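Forkska 珪藻土バスマット Lサイズ(Nurport取扱品)
「一瞬で乾く」は、どこまで本当なのか 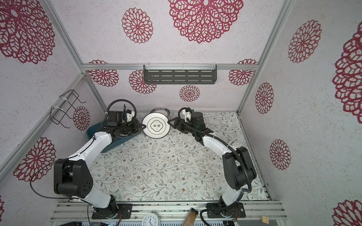 珪藻土のバスマットを売っている店が言うのもなんですが、この手の商品の宣伝文句はだいたい大げさです。「足を乗せた瞬間にサラサラ」「洗濯いらずで一生使える」。当店でも仕入れの際にメーカーの資料を読みますが、半分くらいは聞き流しています。Forkskaの資料も例外ではなく、「呼吸する一枚」という見出しには正直うんざりしました。呼吸はしません。細かい穴に水が入り、風が通れば抜けていく、それだけの板です。

それでも取り扱いを決めたのは、同じ価格帯のMarchalとTuronの品を並べて、店の者の自宅で使い比べた結果です。最初の1週間はどれも大差ありません。差が出たのは家族が続けて風呂に入る場合で、Forkskaは3人目でもまだ吸いました。4人目になると表面に水が残ります。メーカーは「大家族でも安心」と書いていますが、当店では3人までの商品としてご案内しています。

お手入れについて
付属の紙やすりで表面を軽くこすると吸水が戻る、という説明は本当です。ただし完全には戻りません。皮脂や石けんかすが奥まで入ったものは、削っても削っても元の状態にはならず、粉が出るだけです。こするのは月に一度で十分でしょう。漂白剤と柔軟剤は使わないでください。天日干しも、反りやひびの原因になるので陰干しにしてください。

「抗菌」の表示について
箱に抗菌と書いてありますが、試験の条件を問い合わせたところ、はっきりした返事はもらえませんでした。そのため当店の商品説明には載せていません。カビは生えるときは生えます。床に敷きっぱなしにせず、使ったら立てかけてください。

仕様
素材:珪藻土、消石灰、パルプ
石綿:不使用(仕入れごとに検査書を確認しています)
付属品:紙やすり3枚、滑り止めシート
色:グレーのみ
保証:到着時の割れ・欠けに限り交換

購入者の声
「前に使っていた安物よりは長持ちしている。ただ冬の朝は足の裏が冷たい。布のマットが恋しくなる日もある」(Régis Huetさん)
「20か月使用。吸いは落ちたがまだ現役。角を一度ぶつけて欠けた。割れにくいという触れ込みは信じないほうがいい」(Kenneth Dunbarさん)

当店からの回答:割れにくい、という文言は9月に商品ページから削除しました。落とせば割れます。

よくあるお問い合わせ
・布カバーは必要か
冷たさが気になる方以外は不要です。カバーをかけると乾きは遅くなります。別売りの専用カバーもありますが、手持ちの薄いタオルで足ります。
・捨て方
自治体によって区分が違います。箱には「土に還る」とありますが、庭に埋めるのはおやめください。
・Sサイズはあるか
メーカーにはありますが、大人が両足で立つには狭く、当店では扱っていません。

在庫あり。割れ物のため、ほかの商品とは別の箱でお送りします。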